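Larnora promise a quicker car again - Vasić

Ognjen Vasić insists Larnora will have a faster car after the summer break, although the team have now said much the same thing at three different points this season.

The small touring car outfit arrived in April talking about regular points. They have scored in one round, when half the field tangled at the first corner, and Vasić has not finished a race within sight of the leaders.

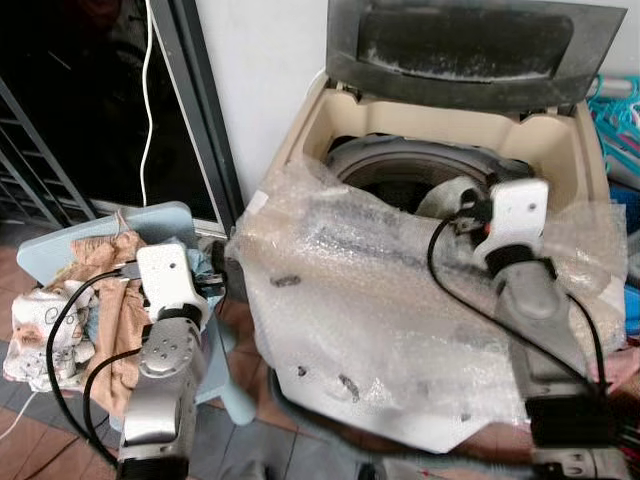

Bubble wrap over the front of a top-loading washing machine, lid up.

"The new rear suspension is a big step," said Vasić. "We lost the first part of the year understanding the old one."

Team boss Nikola Živković would not put a lap time on the gain. He spoke instead of 400 hours of simulator work and a 326-page report from the engineers at Stonemora, who supply the dampers. Neither earns points, and the last update, also described as a big step, was taken off the car after a single practice session.
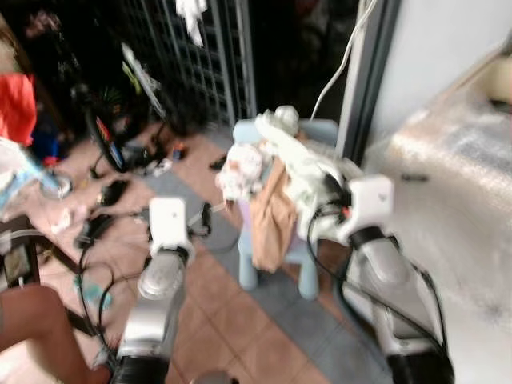 Money is the other question. Larnora say their budget is safe until the end of the season, but title sponsor Satari has yet to confirm it will stay on, and its name has already shrunk on the engine cover. Živković calls the talks "well organised". From outside they look about as orderly as white stuff heaped on a light blue child's chair. A deal was supposed to be signed before the last round, then after it, and the team now speak only of "the coming weeks". 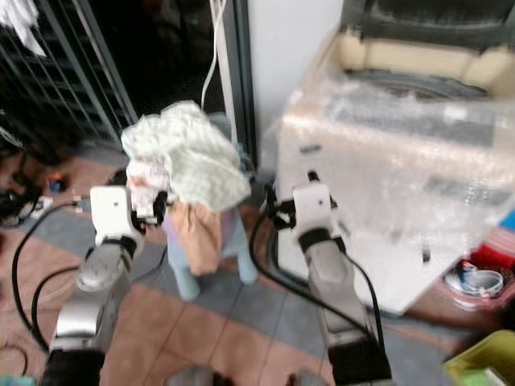
The second seat is no clearer. Keegan MacPherson has a contract for next year, yet Marisol Taipe drove the car for 200 kilometres at a private test and was said to be very close to his pace. No times were released. Both drivers have been told they are part of the plan, which leaves the seat rather like a crumpled checked cloth with a gripper on either side of it. MacPherson would say only that he expects the contract to be honoured.

Mirsad Yordanov, who runs the rival Spahić team, was not impressed by the latest announcement.

"Every year they find half a second in July," he said. "Then we go racing and I cannot see it."

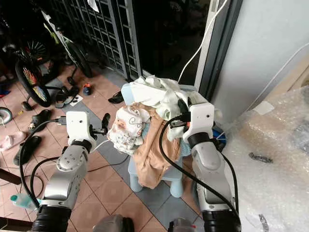
A printed baby garment among the fabric on a light blue stool.

Larnora will run the new suspension on both cars at the next round. Živković says the parts have covered 1,000 kilometres on the test rig without a failure. They have yet to do a lap on a circuit.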